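I've been meaning to write up the towel thing for ages, because Yatziri Aguirre keeps asking me how I get so many into one small cupboard and I keep explaining it badly over the phone. So, Yatziri, this one's for you!

Our airing cupboard is tiny. It came with the flat, it has two shelves, and the lower one is mostly pipe. When we moved in I did what my mum always did, a big square fold and a wobbly pile, and every time somebody wanted the one at the bottom the whole lot came down on their head. I now do long folds and stand them up in a basket (like files in a drawer, only softer) and I haven't had a landslide since last June.

## Long folds for small towels

This works best on hand towels and the narrow sort you take to the gym. Bath sheets are a different animal, I'll get to those.

1. Give the towel a good shake by the short end. Terry goes flat if you fold it straight off the airer.
2. Hold it up and let it hang. The weight does most of the straightening for you.
3. Bring one long side over, then the other, so you've got a strip with the raw-looking edges tucked inside.
4. Lay it down on a big clear bit of table and smooth it from the middle outwards.
5. Fold the strip in half, and in half again if your basket is shallow. Stand it up with the fold at the top.

If yours has a stripe down it, use the stripe as your guide. Mine always drift to one side, and I've stopped minding. 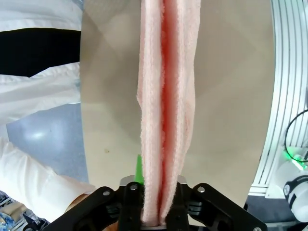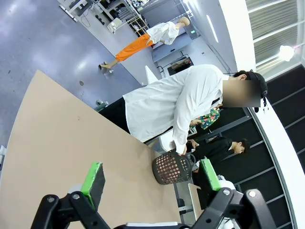
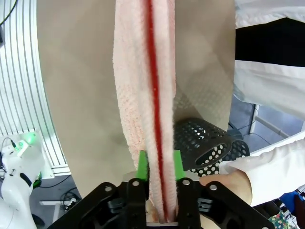

## Picking a basket

Plastic with holes, every time. I had a lovely wicker one from a shop called Hamada and it snagged every loop it touched, so that's got onions in it now. Holes let the air through, and a plastic basket can be wiped out in the sink when the fluff builds up. A handle you can get your whole hand into is worth having too, especially if the shelf is above your head.

Measure the shelf first! I didn't, and ended up with one that stuck out just far enough to stop the door shutting. Jinlong Meng has it in his shed.

Don't cram them in. You want to be able to slide a hand down between two towels. If you can't, take one out and put it in the bathroom where it'll get used.

## Bath sheets

Fold these in thirds lengthways, then roll them. Rolled ones go on the floor of the cupboard or along the back of the shelf, never on top of the standing ones or you're back to the landslide.

## A few odds and ends

- Pale pinks go grey if they're washed with jeans. I know this from experience.
- Skip the fabric softener on terry. It feels nice for a week and then the towel won't dry you.
- Pulled loop? Snip it, don't tug.
- Really tired ones get cut up for the car, or Isamu Wada takes them for his dogs.

Next time I'll do fitted sheets, once I've got Sang-wook Yoon to show me his corner trick again, slowly.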